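Ticket: Utensil basket keeps tipping / mat lifting at back edge
Status: Open, waiting on customer
Product: Bollholm table mat, green, square, with black raised border
Also involved: gray mesh-side basket, pink plate, utensil set
Opened by: Lies Martens
Assigned: Sihan Liao

Lies Martens, Sunday, 9:40 am
Hi, two problems, putting them in one ticket, split it if you need to. We use the square table for kitchen sorting, utensils go in the basket, plate stays next to it. Green mat on top with the black border round it. Problem 1: the basket leans and then goes over if you drop something heavy in on the right side. Problem 2: back edge of the mat has a bubble in it, so nothing sits flat back there. Basket is the gray plastic one with the holes. Order was from Stiltulden, paid with the rest of the kitchen stuff. Need it fixed this week if poss.

Sihan Liao, 10:15 am
Thanks Lies. Couple of questions first.
Which way does it fall, toward the plate or away from it?
What is in it when it falls?
Is the bubble under the basket or next to it?
Did the mat arrive rolled or flat?

Lies Martens, 10:32 am
Toward the plate. Always toward the plate. In it: the black utensils, all of them, handles up. The tall ones end up on the right because thats where there is room. Bubble is under the right front corner of the basket, I think, hard to tell till you lift it. Mat came rolled, in a tube, pretty tight.

Sihan Liao, 10:50 am
OK so rolled mat plus top-heavy basket. Probably both problems are one problem. Try this in order, stop when it's good:
Take the basket and plate off.
Lift the mat out of the border, all of it, don't just tug the back.
Roll it the opposite way, loosely, leave it overnight.
Wipe the table underneath. Crumbs or grit make the same kind of bump.
Put it back starting from the back edge, smooth toward you.
Don't use a hair dryer. We had a ticket where the mat shrank and then didnt reach the border on one side.

Lies Martens, 4:05 pm
Did the wipe, did not do overnight yet. There was grit. A lot of grit. Bubble is smaller but still there, can feel it with a finger. Basket still rocks. Put the light blue utensil in on the left to balance it, that helped a little, then it slid down between the others and I could not get it back out without emptying everything. So now the blue one lives outside the basket.

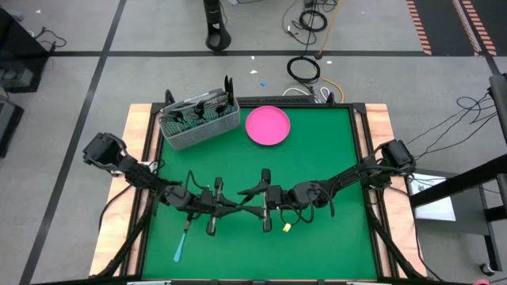
Anyway the overnight roll is going to have to wait till we finish sorting, people want the table. Is there a quick fix for just the basket in the meantime? Coin under the corner? Tape?

Sihan Liao, 4:20 pm
No coin, it'll dent the mat and you get a new bump. Tape is fine but only on the basket, not on the mat — takes the texture off when you peel it.
Quick fix is loading order. Tall heavy ones in the middle, short ones at the ends. If you can't get them all in without stacking to one side, take some out. I know that's not what you want to hear.
Also, turn the basket square to the border. If it's at an angle one corner ends up right over the bump.

Lies Martens, 4:48 pm
Tried middle. Handles are different lengths so they splay out anyway. But squaring it up did help, barely rocks now. Will it drift again? Every time somebody pulls out a utensil it turns a bit.

Sihan Liao, 4:55 pm
Yes it'll drift. Four rubber feet, the small stick-on kind, one per corner on the bottom of the basket. Any hardware store. The bottom has to be clean and dry first or they come off in a day. Press each one hard and leave it an hour before you put it back.

Lies Martens, next day, 8:30 am
Got feet. Pack only had the tall ones, 7 mm. Too tall?

Sihan Liao, 8:41 am
Too tall for that basket, it'll raise it enough to tip easier. You want 3 or under. Can you swap them?

Lies Martens, 8:44 am
Can swap at lunch. Mat is rolled up now btw, did the overnight after all. Looks flatter. Will lay it back down later and report.

Sihan Liao, 8:50 am
Great. Leave the plate off until the mat is down and settled. The plate is light, if there is still a bump it will spin on it and you'll see right away — good test really. Set it at the back, give it a nudge. Spins = bump still there. Just slides = fine.

Lies Martens, 2:10 pm
Mat back in. Started at the back like you said. Plate test: slides, no spin, except in one spot near the left corner where it catches a tiny bit. Can live with that. New feet on, waiting the hour.
Other thing, not urgent. Is there a wider basket that takes the same utensils? Saw one listed as Pirkov but no measurements on the page.

Sihan Liao, 2:25 pm
Don't have measurements for that one either, asking. If the corner still catches in a week send me the order number and I'll request a replacement mat, you're inside the return window.
Setting this to waiting on customer. Reply here after the feet have had a full day and say if it rocks with everything loaded, blue one included.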